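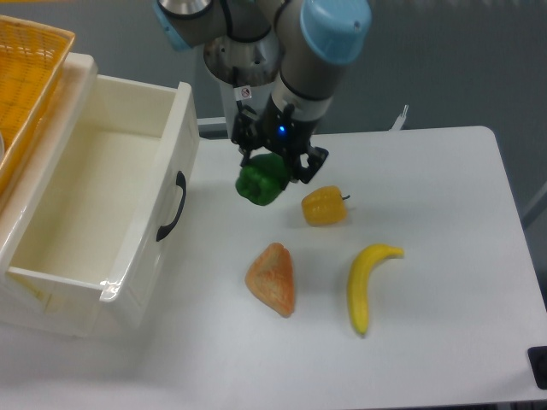
Page last changed in March
Sunday
by Remo Aigner

The Brosdale Ferry

Luzius Bühler had the table by the window, as he did every week, with his soup and his two peppers cut into strips. The ferry was late. It had left Vokora at noon with 19 passengers and should have been at the Brosdale dock by one.

"Fog," said the woman behind the counter.

"There's no fog."

"There is at Vokora."

He ate the green strips first. His sister was on the ferry. She had not visited in 12 years, and on the phone she had asked if he still had the house, then if he still had the piano. He had said yes to both. The piano had gone to a school in the fall.

At two he paid and walked down to the dock. A boy was coiling rope and didn't look up. Luzius sat on a crate and tried to think where a piano might be, if it was not in the front room. Being repaired, maybe. Pianos took a long time to repair.

The horn sounded twice before he saw the boat. She was at the rail in a gray coat, smaller than he remembered, holding a suitcase with both hands.

"I sold it," he called, before they had even tied up.

"What?" she called back. "Luzius, I can't hear you!"

He waited for the engine to stop – it took a while – and then he said it again.

Contact: Stillia Stories | © Remo Aigner | Back to top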